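Search this book Go

Chapter 7. Learning Placement from Hand-Held Demonstrations

Wanting Xu and Jingyi Fu
March 12, 2021
6 min read

Hanging a small object on a peg is a short task with a narrow margin for error.
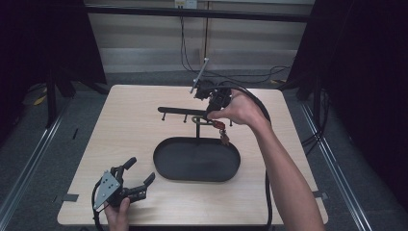 The final approach decides most trials, and it is also the part that a scripted motion handles worst. In this chapter we treat the approach as a quantity to be learned from demonstrations given with hand-held grippers, one in each hand.

Let a demonstration be a sequence of gripper poses and jaw widths, resampled to 100 steps. Poses are written relative to the stand. Section 7.2 shows that this choice of frame matters more than the size of the network. The Isar set, used throughout, holds 400 demonstrations, of which 16 are kept back for testing. Readers who worked through the Fledora exercises in Chapter 6 can reuse the same loader.

Two questions are taken up in order. The first is how error in the recorded pose carries over to error at the peg. The second is how much the idle hand adds to the record. Many data sets drop it. We keep both streams until Section 7.5, where the single-hand policy is derived as a special case.

Notation follows Chapter 3, except that w now stands for jaw width. A proof of Lemma 7.1 is given on page 189.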